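The year I stopped dreading the move

We've been in the new house in Wenutham for six months now, and I've finally got to the stage where I can write about the move without wanting a lie down. I said I'd do a post back in December for those of you who asked, and then I couldn't find the charger for the laptop, and then I found the charger and couldn't find the will. So here we are!

I've moved house 6 times as a grown woman and the one thing I've learnt is that I own far too many jugs. I don't even pour things very often. But every time I pack up a kitchen there they all are at the back of the cupboard, and every time I think of who gave me each one and back in the newspaper it goes. My friend Ebere Ugwu came over for the worst of the packing (bringing a lasagne, bless her) and held up a chipped green one with a face on it and simply looked at me. It came with us. It's on the windowsill as I type.

The old place had been ours for 15 years, which is long enough to stop seeing what's in it. I kept opening drawers and finding whole former versions of us. Piano books from when I was going to learn the piano. A bag of curtain hooks for curtains two houses ago. Obi, who was a kitten when we arrived and is now a very stately old cat, sat in each box as it was put together and had to be lifted out again before anything could go in, and I can't say he was gracious about it.

What surprised me was how sad I was about the small things. I'd braced myself for the garden and the pencil marks on the door frame, and I managed those quite well, but I had a proper cry over the airing cupboard. It was such a good airing cupboard – warm all the way to the top shelf, and it smelt of soap. The new one is a sort of slot.

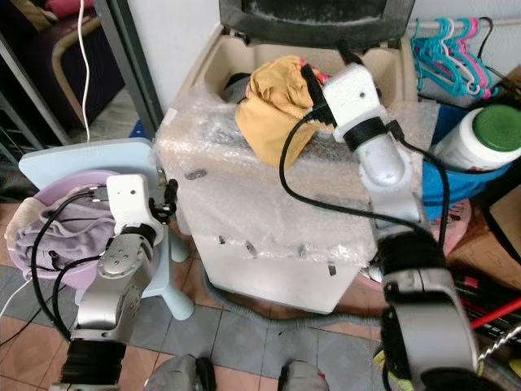
My mother always said you should make the beds before you do anything else in a new house, and I pass that on to you because she was right. We'd had toast for supper, the kettle was on the floor by the only socket I trusted, and I couldn't have told you where my own shoes were, but there were clean sheets and a lamp and I slept like a child. The rest of it we've done bit by bit. There are still two boxes on the landing marked MISC in my husband's handwriting, and I walk round them very happily.

If you've got a move coming up yourself, do tell me in the comments where you're off to. Next time I'll write about the garden, where something has started coming up by the back step and I've no idea what it is.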